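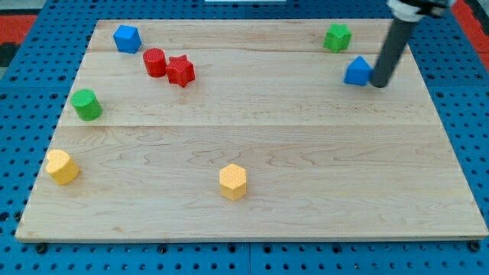

Coloured blocks on a pale wooden board.

Mismont: A Life in Small Parts (hardback)
406 pages, with 2 sections of photographs
Published by Clillow. Sold by Tradero Books.

I'll own up straight away, I'm not usually one for celebrity memoirs. I've sold hundreds of them over the years and most go home with somebody's aunt at Christmas and are back on my second-hand shelf by Easter. But I took this one home on a wet evening in September, meaning to read a chapter so I could write a few lines for the website, and I was still going at two in the morning (with cold tea, and a cat asleep on my feet).

If you watched any daytime telly in the eighties you'll remember Mismont, the quiz host with the dreadful ties and the lovely slow voice. The book starts a long way before all that, in a flat over a chip shop, and it takes its time getting to the studio. I liked that! There's a whole chapter on working as a holiday camp entertainer, and it made me laugh out loud more than once, mainly at the bit with the borrowed donkey. The early radio years are good too, all missed trains and landladies.

The middle does sag a bit. There's a long stretch about contracts and who fell out with whom over the move to Mayrhofer Television, and unless you're really keen on that sort of thing you may find yourself skipping, as I did. Stick with it though, because the last 89 pages are the best in the book. They cover the illness, the retirement and the odd business of being recognised in hospital waiting rooms, and they're written very plainly, with no fuss at all. I had a bit of a cry, I don't mind saying.

The photographs are mostly family snaps and backstage shots, nicely printed on proper shiny paper. The type is a decent size as well, so you won't need to hunt for your other glasses. My one grumble is that there's no index, and I'd have liked one for looking up old programmes.

Condition: new, with dust jacket. I've also got 4 copies with slightly bumped corners at a lower price, so ask for one of those in the order notes if you're not fussy.

Postage: orders placed before noon go out the same day. I wrap everything in card and it fits through most letterboxes, though only just.

Also from Clillow: the large print edition, due in the spring. Drop me a line and I'll put one by for you.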